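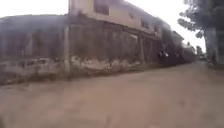

The members of the Skakus shared workshop request comments on the steering software of the Podari, our six-wheeled outdoor rover. The present version estimates the drivable surface from color and texture, then keeps the vehicle at a fixed offset from its left boundary. The route selected for development is 522 meters long and carries no road markings or pavement. On the stretch past the two-story building, the wall meets the packed earth in a ragged line with debris along its foot, and the boundary estimate wanders accordingly. Suggestions that do not require additional sensors would be preferred, as the budget for this build has been spent.

Posted by valentin_skakus, 31 August 2024
Valentin Lüthi, project lead

Reply from grilletley_bench

Thank you for the clear statement of the problem. Our workshop met the same difficulty in February with a smaller vehicle. We recommend that you disregard the foot of the wall and fit a line to the roof edge or to the overhanging ledge. Both are straighter than anything at ground level. The steering command can then be derived from the vanishing point.

Reply from manurung

I must disagree with the previous contributor. A roof edge provides heading only. It says very little about lateral position, and it is lost wherever the buildings end. Would the original poster kindly share a view along the middle of the road, and state the camera height?

Reply from valentin_skakus

The camera is mounted 300 mm above the ground. A view of the requested kind follows.
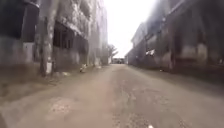 Photo: Kulap Yensuk, Skakus shared workshop

Please note the cracked, darker strip running down the middle. The classifier treats it as a boundary in several of our logs, and the Podari then attempts to follow it. Retraining on 33 hand-labeled stills reduced this behavior but did not remove it.

Reply from manurung

The strip continues well into the distance, so a filter based on length will not reject it. I would require that a boundary have a different surface on each side. The strip has road to the left and road to the right and would fail that test. The wall would pass, ragged or otherwise.

Reply from grilletley_bench

That test is sound on an even surface. This one also has a scraped, lighter patch near the bottom left, and I would expect false boundaries there. I maintain my recommendation regarding the roofline, at least for heading. The tree trunk with the white band could serve as a fixed landmark for correcting position.

Reply from kyensuk

For the record, I maintain the labeling for this build. The white band was considered and declined. The detector responds to any bright item near the wall, and there is another small white object just to the right of that trunk. I am willing to add a class for patched surface and rerun the training set.

Reply from valentin_skakus

Both proposals will be implemented as separate branches, with the two-sided surface test given priority. Members who wish to review the code before it is loaded onto the vehicle should send me their account names. The wheel encoder question raised by private message belongs in the drivetrain thread and will be answered there.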